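Why did the robot drop the bag?
Science for young readers - Machines at work

A robot hand does not feel things the way your hand does. When you pick up a bag of food, your skin tells you very fast if the bag begins to slide. You squeeze a little more, and you do not even think about it. A robot must learn this from numbers.

In the town of Kullanton there is a packing hall with the name Rustside. A robot called Lomoleck works there. Its job is to lift bags of food and put them in boxes. One Tuesday it dropped the same kind of bag again and again, and the workers had to press the red stop button.

What was wrong? First they looked at the weight. Each bag was 700 grams, and Lomoleck can lift 1,000 grams, so the weight was no problem. Then they looked at the fingers. The robot was closing them until they touched something, and then it stopped. With a hard box this is fine. But a puffy bag has air in it. The fingers touched the soft plastic, and the robot decided too early that it was holding the food.
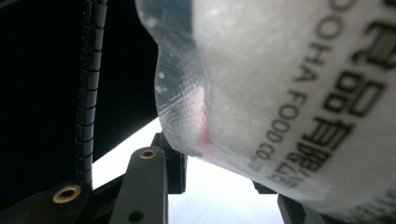 Quansah wrote to us that a puffy bag is like a pillow: if you pinch only the corner of the cover, the pillow stays on the bed. Could the robot not simply squeeze much harder?

It could, but then comes another danger. A bag that is squeezed too hard can burst, and the food goes everywhere. Also, a strong robot hand can hurt a person. For this reason the people at Rustside did not only make the grip stronger. They told the robot to close slowly, lift the bag a very small bit, and wait. If the bag slides, the robot puts it down and tries again.

They tested the new way with 122 bags before the robot was allowed to go back to work.

One rule for you, if you visit a place with robots: never put your hand near the fingers, even when the robot is standing still. It may only be waiting for its next bag.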